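Sound in the Gallery, notes for week 6
Recording rooms, and why we bother

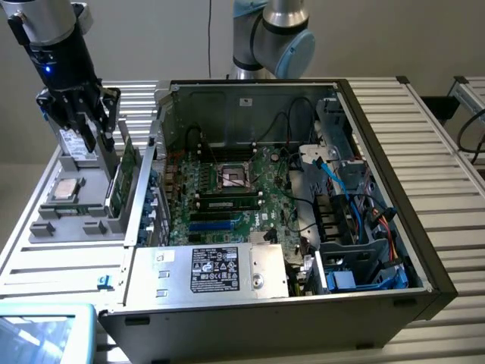
Rhun Craddock wrote to me after the last session that he couldn't see the point of recording a room with nothing going on in it, and could he please just use a silent file for his Vevari piece? Fair question, and I've had it from others, so let's start there.

Put a silent file through a good pair of speakers and people hear the sound drop out. Put room tone through them and they go on listening. I learned this the embarrassing way, with a piece of mine called Lurkow that had beautiful long pauses (I thought) and visitors kept walking out in the middle of them because they assumed it had broken!

So for your own piece, please do this:

Record 2 minutes in the room where you taped your voices. Same microphone, same spot, same level. Phones off, fridge off if you can reach the plug.

Then do it again at night. I did mine in November with the heating ticking away and I ended up liking the ticks more than the voices — they're all over the final mix.

Label the files with the room and the time. "Room new new 2" will not help you in the spring.

When you edit, lay the tone under everything first and cut your voices on top of it. Fade in and out slowly. If you hear a bump at the loop point, try moving the cut before you reach for any plug-in. Anything rumbling under 200 Hz is usually traffic, and you may want to keep a little of it.

Tsehay Mersha's piece from last year is in the shared folder, and I'd listen to it on headphones, then on your worst speakers. The bit at minute 13 is the one I'll play in class. Bring your own tone along and we'll swap — I want to hear your voices sitting in somebody else's kitchen.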